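4. Wear and Chipping of Gel and Regular Nail Polish on Short Nails
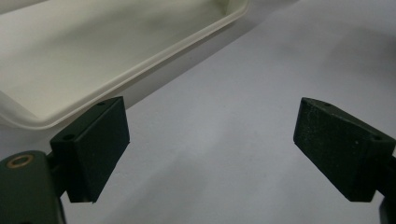
Vol. 18, No. 10, p. 100

Figure 4. Tabletop with white tray, gripper pads open.

4.1 What we wanted to find out

The wear test was the part of the study we looked forward to most, and it did not let us down! Most earlier work on chipping was done on long, shaped nails or on plastic tips, where the free edge takes nearly all the abuse. Short nails behave differently. The polish sits closer to the skin, the side walls get bumped more than the tip does, and hand washing seems to matter a great deal more (we come back to that in Section 5).

We compared two products: Nalell, a gel color cured under a lamp, and Rinditora, a regular air-dry polish with a matching top coat. Both were used in the same mid-tone rose shade, so that the people scoring the nails could not tell them apart by color alone.

4.2 How the nails were scored

Everyone who took part wore gel on one hand and regular polish on the other, with the hands assigned by coin toss. All manicures were done at the Wemalstead salon in March by the same technician, Lajos Antal, who prepped every nail with the same buffer and the same alcohol wipe. Base coat went on thin, color in two coats, then top coat carried just over the free edge — the step most home users skip.

Each nail got a score from zero (no visible wear) to 10 (polish gone). We counted a chip only if bare nail could be seen without a magnifier. Dullness and fine scratches were written down separately, which gave us 2411 nail scores in all. Two scorers worked apart from each other and compared sheets at the end. They disagreed most over tiny tip wear, where the color thins out gradually and there is no clear edge to point at.

4.3 Results

Gel held up better at the tip, as anyone who wears it would guess. What excited us was the side wall. Regular polish did almost as well there as gel during the first week, and on the ring and little fingers we could find no difference worth reporting. Thumbs were the worst nails on both hands by a wide margin, followed by the index finger of the writing hand.

The kind of damage differed too. Regular polish lost small flakes from the corners, and these could be patched with a dab of color and a fresh top coat. Gel tended to stay perfect and then lift in one larger piece, usually starting near the cuticle. Several people told us they found the lifting more annoying than the flakes, and a few admitted to picking at it. We left those nails in the main analysis and ran it a second time without them; the order of the two products stayed the same.

Capping the free edge deserves a study of its own. On a small set of nails where the top coat had missed the edge, tip wear showed up clearly sooner with both products. The set is too small for a firm claim, but it agrees with Simon's earlier notes on toenails, and we would love to see it tested properly on longer nails as well.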